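Urkolel Launch Planner

2 min read

Launch calendar, message drafts and sign-off in one place. For small marketing teams that are tired of the big spreadsheet. Made by Leinonen, sold per team — no per-seat pricing.

What you get: a shared calendar, 20 message templates (email, sales one-pager, partner note, etc), approval steps you can switch off. Exports to CSV. Import from Dreltine works too, but check your date columns first, they sometimes come in as text.
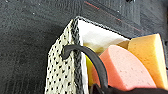
Mesh basket, black braided trim at the corner.

New in the December release: positioning notes now sit next to teh draft, so product and marketing edit the same page. Comment threads can be closed. Search is faster on plans with over 100 items. Regional plans still can't be merged — on the list for spring.

Plans: Starter covers three live launches. Team has no limit. Both include setup help from Siiri Rissanen, around two hours on a call, bring your current plan and whoever signs off on copy. Upgrade anytime, your drafts carry over and so does the comment history. Downgrades take effect at next billing date, extra launches go read only untill then you pick which to keep.

Leinonen, Arnonberg office | Contact sales | © Leinonen. All rights reserved | Back to top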